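Chore automation

3 min read

Chore automation is the use of machines for small physical jobs in homes and workshops — folding, sorting, packing, wiping down, putting things back. Distinct from factory automation proper, where the part always arrives in the same place. Chores don't work that way. Objects move, bags crumple, somebody leaves a box in the wrong spot.

Early history mostly single-purpose. Hand-cranked dish washing machines and carpet sweepers were on sale by the 1880s, and the pattern held for a century: one machine, one job, a person to load it. General-purpose arms came much later and stayed behind fences.

Current work centers on jointed hands and humanoid bodies, tested at benches and racks built for people. Picking up a small item near a table edge is still a standard hard case. Fingers block the view, and a slight nudge sends the thing to the floor.
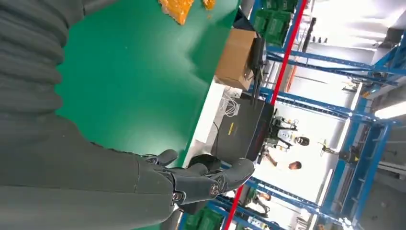
Can a robot take over a packing bench yet? For part of a shift, with known items and a person close by to clear jams.

Trials at the Bollau workshop, run by Anqi Xue and Godelieve Van Acker, used 800 picks over 4 benches. Rigid items went well. Bagged goods were teh main source of failures, cables second. Le Goff, a parts supplier, reported much the same from its own trial in August, and dropped cable work from the plan entirely.

Household use lags further. Dastia sells a laundry unit which folds towels and flat shirts but not fitted sheets. Baoshan Yu has argued that speed matters less at home than recovery — what the machine does after it drops something. Inmaculada Valcárcel disagrees, pointing to a 50 minute dishwasher load in the Bernus kitchen tests. Few households would wait that long, in her view.

Cost figures vary too much between sources to compare. Saftey rules for shared rooms also differ by country and are still being drafted in several.

See also: bin picking, mobile manipulation, domestic appliances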